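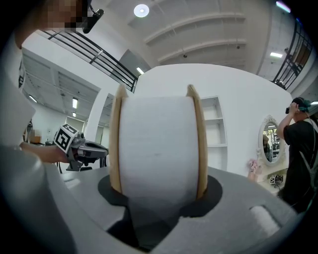
Figure 2. A flanged spool seated in its grey foam holder, with the rectangular notch at the right-hand side.

4. Holders, and what it means for a spool to sit well

4.1 The shape of the problem

Readers who have followed us through the previous section will know that the Urkcombe store holds 320 spools, and that for most of their time there they lived in drawers, lying on their sides and leaning on one another like tired travellers on a bench. We were fond of the drawers, and parted with them slowly. The trouble with a spool lying down is that its weight rests on the rims of its flanges when you are lucky and on whatever is wound between them when you are not, and a drawer that is opened briskly will send the whole row rolling to the back. Much of the wear recorded in our February survey was of this sort: flattened patches, small scuffs, flange edges that had rubbed against a neighbour for years.

The foam holder was meant to put an end to the rolling. It is a simple thing, a block of soft grey foam with a recess cut into the top, into which the spool is lowered and left alone. We say simple, though a fair part of the project went into arguing over it. How deep should the recess be? Should it fit closely, so that the spool is properly held, or generously, so that it can be got out again by somebody with cold hands on a winter morning? Should the flanges touch the foam at all? These are questions on which everybody who has ever put away something delicate holds a view, and we had the pleasure of hearing a good many of them over tea at Noltham.

4.2 Parts of the holder

The arrangement in Figure 2 is the one we shall refer to from here on. The recess is more or less circular, and the opening carries on beneath the spool as a hollow, so that the block is by no means solid all the way down. On the right of the block there is a rectangular notch. We ask the reader to keep both of these in mind, the hollow and the notch, as they come up again and again in the comments people made while handling the holders, and we were slow to appreciate how much they mattered.

Our first trial blocks had neither. They had a shallow dish in the top and nothing more, and on paper they did everything we wanted. In use they were maddening. A spool placed in a shallow dish is steady enough until somebody nudges the shelf, and then it tips over in a leisurely way and comes to rest against the next one along, which returns us to the drawers. When we made the dish deeper the tipping became rare, but the foam closed up around the spool and held on to it, and people took to tugging at the flanges to free it. We did not care for the tugging. Wooden flanges on old spools are often only glued or pegged in place, and a pull on one side alone is just the sort of treatment that works them loose.

The hollow under the recess goes some way towards curing this. With space below, the foam around the opening can give a little, and the spool goes down and comes up with less of a struggle. The notch is more a matter of convenience. It gives you somewhere to rest a fingertip, it tells you which way round the block is meant to stand, and several of our helpers used it as a place to tuck the folded paper slip that carries the object number. We had planned a separate pocket for the slips and were glad to be spared the bother of making it.

4.3 Spools with fibrous rolls

A word is needed about the rolls themselves, for they are not all alike. The greater number of the Urkcombe spools are wound with thread or narrow tape, and the winding is firm enough to be touched without much worry. A smaller group carries a white roll with a soft, matt, slightly fibrous surface, as in Figure 2, and these ask for a good deal more patience. Such a surface picks up marks very readily. The faint grey smudge towards the middle of the roll in Figure 2 is typical of what the survey form calls a "light surface mark", and we would gently encourage anyone using the form to record such a mark even when it looks too slight to be worth the ink. It is the slight ones that get forgotten, and then at the next inspection there is a long and rather sad discussion about whether the mark is new.

For this group the rule we settled on is that the roll should not be gripped if the flanges can be gripped instead. It is an easy rule to say and a surprisingly hard one to keep. The middle of a spool is the part that offers itself to the hand. It is round, it is the right size, and it sits just where your fingers arrive if you are not thinking about them. The flanges are thin by comparison, and taking hold of them means coming in from the side with a little more care than most of us bring to the end of a long afternoon. Faraji Obura, who ran the handling sessions with great good humour, found that people kept to the rule far better when the spool stood with its flanges turned to left and right of them, and forgot it almost at once when one flange faced them squarely and the other was hidden behind the roll. After that we asked for every block to be placed on the bench in the left-and-right position before anybody began.

We should mention the outline of the flanges too. On many spools they stand a little proud of the roll, and on some they rise to a point at the top, as the left-hand flange in Figure 2 does. A pointed flange is a pleasant thing to look at and a nuisance to store under a lid. Our original boxes allowed a clearance that would have suited a plain round flange very nicely and that brought the foam of the lid down hard on the pointed ones. The later Henoser boxes, which are 300 mm deep, leave ample room above the tallest spool in the collection, and we have had no further trouble with lids, although the boxes are undeniably bulky and the person who carries them up the stairs has asked us to say so.

4.4 Seating and lifting

By "seating" we mean lowering the spool into the recess until it rests there of its own accord, and by "lifting" we mean the whole of the return journey, up to the moment the spool is clear of the foam. We had imagined that lifting would be the harder of the two. In our sessions, which ran over seven weeks, it was seating that drew most of the grumbling. When lifting, you can see what you are taking hold of. When seating, the spool itself hides the recess from you, and you are left to judge by feel whether it has gone in straight or has caught on the lip at one side.

A spool that has caught on the lip can look perfectly content. One flange will ride a touch higher than the other, and with flanges that were never quite a pair to begin with, this is a poor guide. What we came to rely on was a light press on the top of both flanges together, after which a well-seated spool stays as it is and a badly seated one shifts or settles. The press should be no more than you would give a doorbell you were not sure was working. Some of the helpers preferred to turn the block through a quarter and look at it from the other side, and this does just as well, provided the block is turned on the bench and not picked up.

Height made more difference than we had allowed for. With the block on a low table, people leaned over it and came down on the spool from above, and from above it is the roll that the hand meets first. With the block nearer chest height they came in from the side and met the flange. Humphreys, who cut the blocks for us, very kindly sent along a set of plain foam risers to try, and we used them for the remainder of the sessions. Taller helpers found them a blessing. Shorter ones did better without, and we see no reason to insist on either.

4.5 Limits of the present holders

There are things the holders do not do well, and we would be sorry to leave the impression that the matter is closed. Foam wears at the lip of the recess, where every spool goes in and out, and a worn lip holds less kindly on one side than the other. Crumbs of foam gather in the hollow, where they are awkward to reach, and on a fibrous roll a single crumb can cling for a long while before anyone notices it. We now turn each empty block over and tap it out before a spool goes back in. We also have no good answer for the very narrow spools, which wobble in any recess wide enough to admit fingers, and which for the time being remain in their drawers with a roll of tissue on either side of them. Their treatment is taken up in Section 5, together with the costs of the boxes and the shelving at Noltham.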